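Right, thread on last night's council meeting at Grerkside because I said I'd do one and the paper's stopped sending anyone. Typing on the bus, forgive spelling.

1. Chamber was full. Properly full, people standing by the coats. Starts at 6. Chair got going at quarter past after someone found the second microphone.

2. Main item - the memorial. For anyone new: the names panel on the old drill hall has to come down when the hall is sold. Question is where it goes. Station garden, library lobby, or the new spot up at Kusden.

3. Tetteh Amoah spoke first. Did his time in the engineers, lives up by the water tower now. No notes. Said he doesn't mind much which site as long as you can get to it with a stick and there's a bench. Big applause.

4. He also said the reading of the names should stay at eleven and not be moved to suit the buses. Bigger applause.

5. Cllr Ebenezer Aidoo then did the numbers. Repair fund stands at £934. Quote from Savchuk, the stonemasons, is a good deal more than that and he wouldn't give the figure in open session as there's another firm still to come back.

6. Somebody shouted "who". He wouldn't say. Quite right but it did go down badly.

7. There are 41 names on the panel. The quote covers recutting all of them plus cleaning the border. Does NOT cover moving it. That's seperate.

8. Question from the floor about the spelling on the bottom row. Family have been asking for years to have the extra letter put in. Aidoo said yes, will be done in the recut, minuted. That got the only "hear hear" of the night from both sides.

9. Library lobby: dry, warm, locked in the evenings and shut most of the weekend. Several people said what's the point of that. One lady said the point is it won't get weed killer sprayed on it like last time. Fair.

10. Station garden: everyone walks past it. Also everyone parks on it.

11. Kusden: lovely view, hill. Tetteh just looked at the chair when the hill came up.

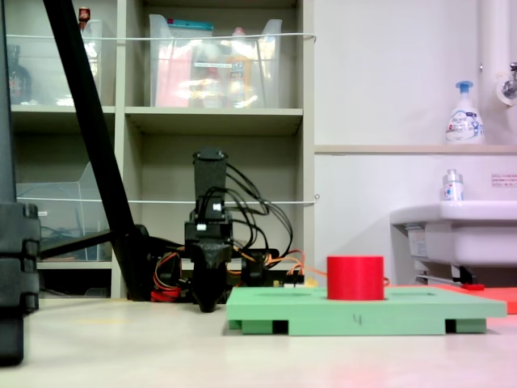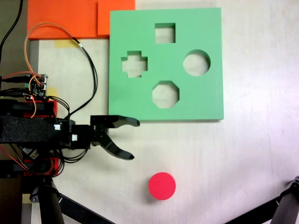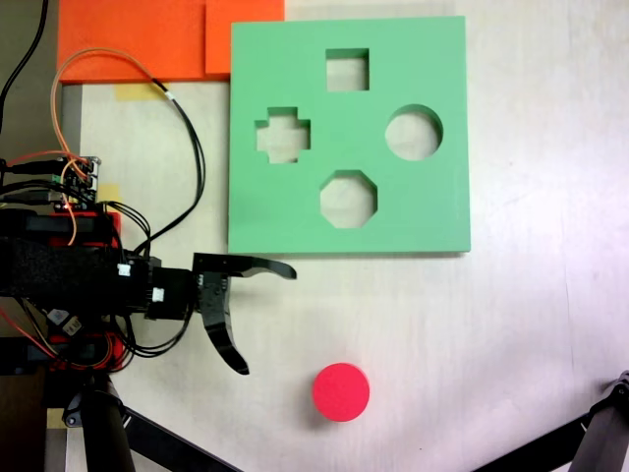

Green and red, all three.

12. Then the sponsorship thing. Arkura, who are building the houses behind the drill hall, have offered to pay for the move. In writing. They'd like a small plaque with the company name near it.

13. You can imagine.

14. For: the money's there, the plaque would be low down and off to one side, nobody else has offered a penny. Against: it's a war memorial, not a roundabout. That was said almost word for word by 2 different people sat at opposite ends of the room.

15. Aidoo proposed accepting the money with the thanks going in the parish newsletter instead of on a plaque. Arkura's rep was in the room and said she'd have to take it back to the office. Polite about it. No promises either way.

16. Vote on that: carried. I didn't get the split, the chair read it out while the door was banging.

17. Vote on the site: put off. They want a proper look at the station garden with the parking taken out, and someone from highways to say whether bollards are allowed. Comes back in September.

18. Which is cutting it fine for November, and I said so when they took questions. Answer was that the service will be held at the drill hall as usual if the panel is still up, and if it isn't they'll use the church. So there's a service whatever happens. Please pass that on, there's a rumour going round the school gate that it's cancelled. It is not cancelled.

19. Other bits, quickly. Wreaths - order through the clerk as before, form is on the counter in the office. Cadets are parading. Band is a maybe, they're short of cornets. If you play the cornet or know someone who does, speak up.

20. Lifts on the morning for anyone who can't walk it. Ring the office and leave your name, doesn't matter if you served or not.

21. The school wants to do a display on the people behind the names. They're after photos and letters, copies are fine, they don't want to be responsible for originals. Tetteh has offered to go in and talk to the top class. He said they can ask him anything apart from the food.

22. Hall sale itself wasn't discussed, it was in the private bit at the end and we were all sent out. I hung about in the car park for a while and then got cold.

23. My own view as people will ask: station garden, bollards, bench. Take the money, no plaque. But I can see why the library appeals to the families who've had to scrub the thing clean themselves.

24. Correction to 9 - library is open on the weekend now, mornings only. Thanks to the three people who told me at once.

25. And to 19, the form is on the website too but it's last year's with the old price on. Use the paper one.

26. Minutes should be up in a fortnight. If I've got anybody's words wrong tell me and I'll fix it, was writing on my knee.

27. My stop. Will post the site visit time when the clerk sends it round.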